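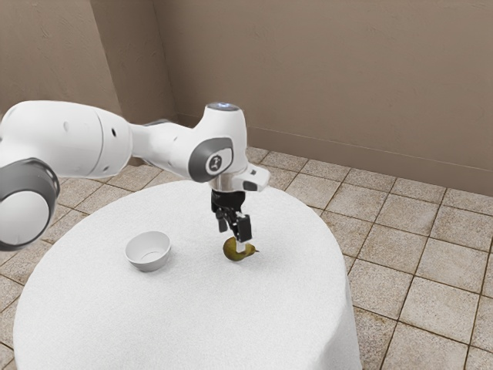 Teaching the planner some patience

2020-11-16
Posted by the Drisora author

I've been meaning to write this up since May, when I first got the simulated arm to pick up a pear and was so pleased with myself that I stopped for the day and made soup. The plan for Drisora (my little planning project, for those of you who are new) was always fruit into bowl, over and over, until the software got boring. Well, it took a good deal longer to get boring than I'd hoped!

The grasp itself was the part I worried about, and it came together fairly quickly. A pear lying on its side has a fat end and a thin end, and my first version of the grasp code just went for the middle of the bounding box, which on a pear is a poor place to be. Now it looks at the point cloud, finds the long axis, and closes the fingers across it a bit toward the fat end. Simple enough, and I was happy.

The trouble came right after, with the pear barely off the tablecloth. The planner I was using, which is a plain sampling planner with some smoothing on top, still believed the pear was part of the table. So the very first thing it saw when I asked for a path to the bowl was a collision between the gripper and the pear, and it refused to plan at all. I knew you're supposed to attach the object to the hand once you've grasped it. I was doing that — just 2 control cycles too late, after the planning request had already gone out. I spent a whole weekend in the collision checker looking for a bug that lived in my own message ordering.

Once that was sorted, I got paths, and some of them were very silly. With a bowl that close to the fruit you'd expect a small lift and a small sideways move, but the planner would sometimes swing the elbow way out over the floor and come back in from the far side. I added a cost for joint travel and kept the wrist pointing down during the carry, and that calmed things considerably. The lift is now its own short straight segment of 80 millimeters, with the sideways move only allowed to begin when it's finished.

I ran 1,020 trials overnight with the pear and the bowl shuffled around the table, and all but 5 ended with the pear where it belonged. Every one of the failures had the bowl so near the pear that the fingers clipped the rim on the way down, so the grasp scoring needs to know about the neighbors too. I have a half-written branch for that, and it's a mess at the moment.

A few of you asked whether the tablecloth does anything. In my setup it's a rigid surface as far as the physics is concerned, and the fuzzy texture is only there to give the depth segmentation something less perfect than flat white to deal with. I might try real cloth simulation one day, but my poor computer already sounds like a hair dryer.

Next up is the grasp scoring, and then I'd like to log the planning times properly — right now they go to a text file that I squint at over breakfast. If you've found a nice way of plotting these things, please do leave me a comment.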